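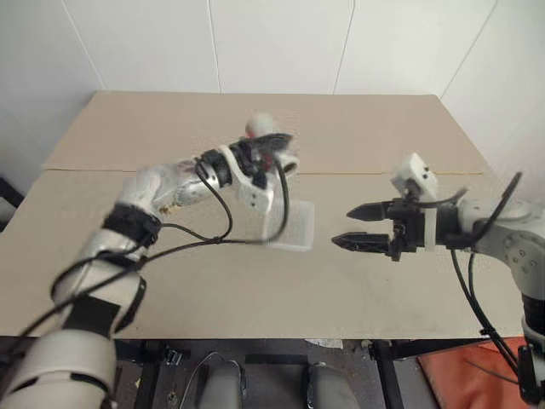 継ぎ目のあるベージュ系の天板と白いパネル壁

Wavar(ウェイバー)は、自主制作の音楽家が曲ごとの取り分を共演者と分け合うための配信代行サービスです。運営はDeltgate。私も3年ほど使っているので、この項目はどうしても利用者目線になります(数字は合わせてありますよ!)。

概要
普通の配信代行だと、売上はまず代表者の口座に入り、そこから手作業で分けますよね。Wavarでは曲を登録するときに作詞、作曲、演奏の割合を決めておき、入金の時点で自動的に分かれます。割合の変更には全員の承認が必要で、私はドラマーの返事を2週間待ったことがあります。長かった……。

沿革
原型を作ったのは、Ginowという小さなレーベルで経理をしていたDennis Bakilanaです。最初は社内用の表計算ファイルで、扱っていたのは54曲だけでした。のちにDeltgateが権利を買い取り、3月に一般公開。公開時の登録曲数は3,116曲とされています。

ライブ音源の扱い
個人的にいちばん好きな機能がこれです。客演者を一曲だけの権利者として追加できるんです。管楽アンサンブルのGhiță(ギツァ)がライブ盤で使ったのがよく知られた例で、曲ごとに奏者が入れ替わるのに明細はきれいに分かれていました。

批判
最低支払額が高めなのは、以前から言われています。再生数の少ない奏者だと、残高が動かないまま年を越すことも珍しくありません。明細の更新が日曜の夜に集中するので、その時間帯は画面がとにかく重い! 私は月曜の朝に見るようにしています。

関連項目
配信代行、原盤権、実演家の権利、印税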